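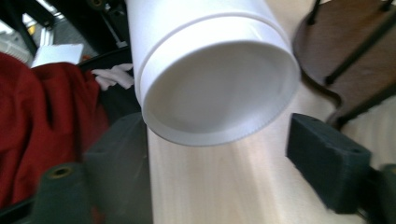 White tub, upside of the fingers, stool behind. Sonach kit, trial week.

Sep 29, 2025

Right, kettle on, feet up, and I'm going to write this down before I forget which bits annoyed me and which bits I only thought annoyed me. The Sonach kit goes back or gets paid for at the end of the week and I still haven't made up my mind!

I was at it most of today with the white tub. I like the tub as a test because it's smooth all the way up and then there's that ridge just above the base, and where you close the fingers makes all the difference. Below the ridge I felt I was only borrowing it. Further up, on the plain part, it sat much better and I could tilt it about without my shoulders creeping up round my ears. The leaflet says nothing at all about things with ridges (the leaflet says very little about anything, it's mostly a drawing of the box and what should be in it).

The fingers are the part I keep changing my mind about. They're printed, and you can tell, they've got that slightly fuzzy look, and when the parcel came I was a bit put out considering the price. But the brass inserts are lovely. I've had the screws in and out more times than I'd like to admit and they still bite properly. The Trorell one I had on loan in August had screws going straight into the plastic, and by the second week one of them just went round and round like a spoon in soup. So that's a big tick for Sonach and I've underlined it in the notebook.

Weight is the other thing. My wrist was fine in the morning and grumbling by three. I did 108 goes before lunch, which is more than I'd planned, and 32 after, which is a lot fewer, and I think that tells you what you need to know about my wrist. The total since it arrived is 1,372. I wrote that at the top of the page and felt quite pleased and then thought of all the washing-up I could have done instead.

I did have a go at holding it lower down, nearer the trigger, and that helped more than the strap did. The strap is hopeless. It's meant for somebody with an arm like a drainpipe. I've folded it over twice and put a hair grip through it.

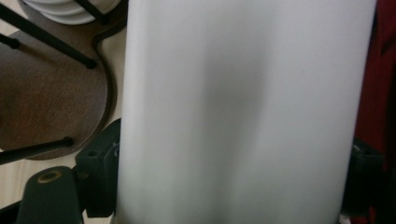 The afternoon lot was slower going. When something that wide is right up close you lose sight of nearly everything past it, so I was steering by the bit of floor I could still see down the left and hoping for the best on the right. I caught the stool twice. Nothing fell over, but I said a word. I'd like to try the longer fingers, the ones Horobets sell as an add-on, to see if they'd give me a better view past the thing I'm holding, though they're another 40 on top and I've already spent the birthday money in my head.

Then there's the uploading. You send your recordings off to Brusinmont and they do the sorting and hand you back something a robot arm can learn from, and that's the service half of what I'd be paying for. The first batch came back in two days and it was tidy, I'll give them that, with the bad goes marked and a note beside each one. The second batch has been "in the queue" since before the weekend. I wrote a polite message. I got a polite message back. I'm no further on.

So where am I? I like the hand, I don't like the strap, I love the brass bits, and the service is either very good or asleep. If they'd sell me the kit on its own I'd say yes tonight — I'd still moan about my wrist, but I'd say yes. As a bundle, with the monthly fee, I want to see that second batch first.

Tomorrow I'm going to start with small things and leave the big ones till I've warmed up. The plates can wait, they make me nervous. I need to charge the battery tonight (it's by the bread bin, don't forget it again) and look up whether the fingers can be washed, as the left one has picked up something sticky and I'm fairly sure it was jam.

Also ring about the boiler.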